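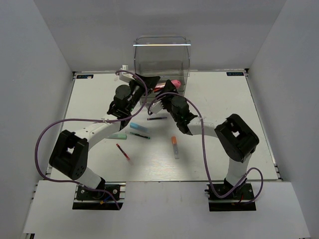
Most people think the hard part is the programming, but for us the hard part was to agree on what "tidy" means, one of the older members wrote on the club's page last week, and several others answered that they had the same experience.

The remark fits well with the project that the Plovholm student robotics club is preparing for its open evening on 11 April 2022. The task is called Desk Reset. Two robot arms stand at the same table, and they must clear away pens, markers and other small items of the kind that remain after an art lesson. The club has worked on it since the beginning of the school year, in the former drafting room on the upper floor of the Ramier building.

In earlier years the members built small wheeled machines which followed a line on the floor. It was good for learning, but the older students wished for a task which is closer to everyday life. A table full of pens was proposed by a student in grade ten, and it won the vote against a chess player and a machine for sorting buttons.

The work is divided between two teams. The first team teaches the arms to take up single objects. The second team, which most of the new members have joined, looks at the moments when both arms want to go to the same place. According to the club, this is where the most time is spent. If the arms are moved too carefully, a simple job takes very long. If they are moved too freely, they come in each other's way and the attempt must be stopped.

Transparent plastic is another difficulty. A clear wall shows what is behind it, and the program can then confuse the object with its contents or with the table. The students therefore practise with clear containers as well as with plain pens, and they compare the views from different cameras before they decide which attempts are good enough to keep.

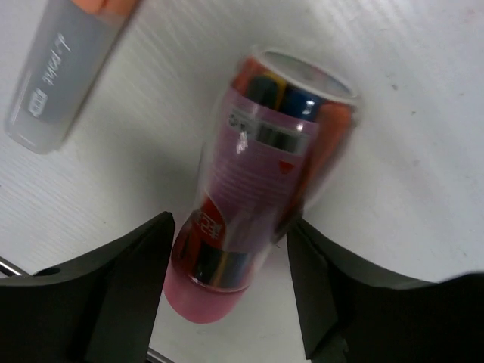
A round body can also roll when it is touched from the side, and one which is narrower at one end does not roll straight. For this reason the teams have made a rule that the fingers must be on both sides of an object before they begin to close. The rule was written on the whiteboard in April, after a long discussion, and it has stayed there.

Up to now the club has recorded 1,856 attempts. Each of them is watched again by a student who was not at the controls, and marked as useful or not useful. It is slow work and not very popular, but the members take turns, and the younger ones say that they learn a lot from seeing the mistakes of others.

The costs are kept low. The local hardware firm Bresano gave $300 for spare cables and fasteners, and the rest comes from the spring bake sale. The pens and markers were collected in the classrooms. The club would be glad to receive more of them, also old ones that do not write any more.

At the open evening, visitors can watch the arms at work and ask the students questions. Children may choose which items are put on the table, but they are asked to remain behind the yellow line while the arms are moving. Entry is free, and the doors open at six. Hot drinks and noodle soup will be sold by the Hồ bakery on the ground floor.

New members from grade eight upward can put their name on a list at the door. Experience with programming is not needed. The club meets after school in the drafting room, and the next project will be chosen before the summer holidays.

Contact the newsroom | © Plovholm Community News | Back to top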